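Selling Grandma's Flatware, One Fork at a Time

27 September 2019

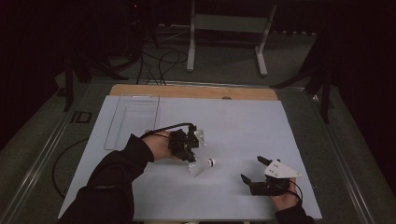 How I ended up with 192 forks

So my great-aunt Ida Wendt collected silverplate, and by collected I mean she could not walk past a yard sale without coming home with a rattling shoebox. My grandmother got all of it when Ida died, and then in August my grandmother moved into a smaller place and all of it came to me. Six dresser drawers, two roasting pans and a hatbox. I sorted it on the guest bed over a long weekend and there were 192 forks in there before I even got to the spoons!

I kept Grandma's own set (the one we used at Thanksgiving, with the roses) and decided the rest had to go. I've bought plenty online over the years but I'd never sold anything bigger than a winter coat, so this was all new to me. A few of you asked how it's going, and my answer keeps getting too long for the comments.

Figuring out the patterns

This part ate most of my evenings. Nearly everything has a maker's name on the back of the handle, but the name alone doesn't get you far, as one company might have made dozens of patterns that all look like leaves and scrolls when you're tired. I borrowed a pattern book from the library and renewed it twice. I'd put a spoon down next to the page, squint, turn the spoon over, squint some more.

The biggest batch is a pattern called Caron, plain handle with a little shell at the tip. I've got place settings for eleven, which is a maddening number. There's a twelfth knife but no twelfth fork, and yes, I went back through the hatbox. The second biggest is Drellon, much fussier, with flowers down both sides and a different flower on the serving pieces. People either love Drellon or can't stand it. I've come around on it.

I learned to say silverplate very clearly in every title, too. My first listing just said "silver" because I was typing fast, and I got a polite but firm message within the hour. Fair enough! I fixed it. Sterling is a different animal and the price is different too.

Auction or fixed price?

I've tried both. I started on Ollico, where everything is an auction unless you pay extra, and put up a lot of twelve teaspoons starting at a dollar. They went for $4. I had spent longer than that wrapping them. The next week I put up one pierced tomato server with the same starting bid and two people fought over it until it hit $31, so I really don't know what to tell you.

Then I moved the Caron over to Inance, which lets you set a price and leave it there. It's slower. Days go by with nothing and then three things sell on a Tuesday night. I like it better, though, mostly because I'm not lying awake wondering if the gravy ladle is about to go for pocket change. My Inance page tells me the listings have been looked at 3,356 times. I'd guess a good chunk of that is my mother.

What sells best for me is odd pieces. Pickle forks, sugar tongs, the cold meat fork, anything with a job so specific that you'd have to look it up. Dinner knives just sit there. I've got a bundle of them marked down twice and I may end up giving them to my neighbor for her garden markers.

Monograms, and whether to polish

Everybody says a monogram kills the price. I haven't found it to be that bad, but I do put the letters in the title so that somebody with the right initials can find it. A woman in Ohio bought eight luncheon forks with a curly M and wrote to say that her married name starts with M and she was going to tell her daughters they were from the family. I love her.

As for polish, I wash everything in warm soapy water, dry it right away, and stop there. A couple of buyers told me they'd much prefer to do their own, and one of them had some stories about people going at old plate with the scratchy side of a sponge. If there's wear on the back of the bowl I say so and I show it.

Postage, ugh

Flatware is heavy. I knew that, and I still offered free shipping on a service for eight in my first week. Weigh the thing after it's wrapped, with the box and the tape and all the paper, and only then write the listing. I keep a kitchen scale on the dryer now.

So far I've cleared a bit over $400 after fees and postage, and it's going toward Grandma's new recliner. The Drellon serving pieces go up this weekend — two casserole spoons, the pie server, and a thing with wide flat tines that I still can't find in the book. If you know your Drellon, please leave me a comment, and if you happen to have one lonely Caron dinner fork in a drawer somewhere, I'm buying.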